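Tags: Home workshop, Robot arms, Chapter openings

Chapter 2: An arm on the worktop

What a good moment this is! The parts list is done, the bench at Storner is clear, and now we get to make something move. In this chapter you'll build a kitchen counter in simulation, stand an arm beside it and teach the gripper to hover over a toy car without knocking anything over (mine took 100 tries).

Save your work as you go. Keep the first moves slow, and open the fingers before you lower them.
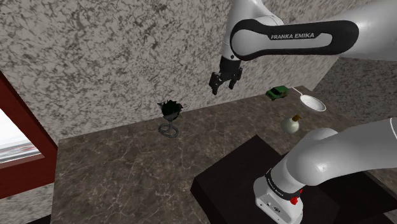 Kwadwo Tetteh: I'd do the slow moves twice before trying a real arm.

© Zindlow Workshop Books | Contact | Back to top

We use cookies to remember your page. OK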